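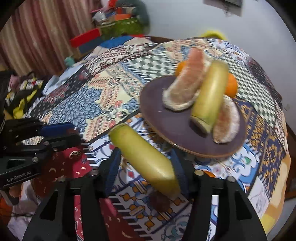 Food Presentation and Service, Level 2
Unit 4: Plated fruit for the shared table
Handout to be read before the Thursday practical
Course tutor: Ljubica Ionescu

4.1 Scope

This unit covers fruit served in large pieces on a single plate, placed where several people can reach it. Fruit salad, purées and fruit in syrup are dealt with in Unit 5. The pieces used here are banana cut across into lengths, peeled citrus segments, and small whole or rounded fruit. All of it is served at room temperature and eaten by hand or with a small fork.

4.2 Order of preparation

Fruit is prepared in order of how quickly it discolours, slowest first.

1. Wash all fruit in its skin and dry it with a clean cloth.
2. Peel citrus and divide it into segments. Remove loose pith. Leave the membrane whole, as a torn membrane releases juice on to the plate.
3. Prepare small whole fruit. Remove stalks and any damaged pieces.
4. Peel and cut banana last, immediately before plating.

Banana flesh browns when cut cells are exposed to air. The reaction is driven by an enzyme and is slowed by acid. A light brushing of lemon juice on the cut ends is enough; soaking softens the surface and is marked down. Slightly under-ripe fruit, still green towards the tip, holds a clean cut better than fully yellow fruit but is less sweet. Either is accepted in the practical.

4.3 Cutting

Use a thin, straight blade. Cut banana square across in one stroke. A sawing action leaves a ragged face which browns unevenly. Lengths should be matched by eye and should be long enough to pick up without pinching the flesh.

Large citrus (pomelo, grapefruit) is served one segment at a time. Small citrus may be left in pairs.

4.4 Choice of plate

Pale fruit is easier to see on a dark plate. Yellow and orange stand out well against purple, dark blue or black. Citrus pith and membrane also show more clearly, so trimming must be neater than on white china. Glazed plates mark easily: wipe the rim with a damp cloth after plating and again with a dry one.

A patterned cloth competes with the food. Where the cloth is busy, as with patchwork or small florals, use a plain plate with a narrow rim.

4.5 Arrangement

Place the largest pieces first. Banana goes near the middle, set at an angle, with citrus on either side to support it. Rounded fruit goes at the back, where the larger pieces stop it rolling. Part of the plate should stay bare so that guests can take a piece without disturbing the rest.

Pieces may overhang the far side of the plate slightly. They must not touch the cloth.

4.6 Handling

Tongs or gloved hands only. Hold banana lightly at the sides, midway along its length. Pressure near a cut end will crush it. A piece that falls on the cloth is discarded and replaced.

4.7 Practical task

Each pair prepares one plate for a round table. Time allowed is 25 minutes including clearing down. Plates are collected from the Kemine store, shelf 132, and returned there washed. Marks are given for cutting, cleanliness of rim, stability of the arrangement and condition of the banana at the end of the session.

Questions on the marking scheme go to Ibrahim Lawal, room 232.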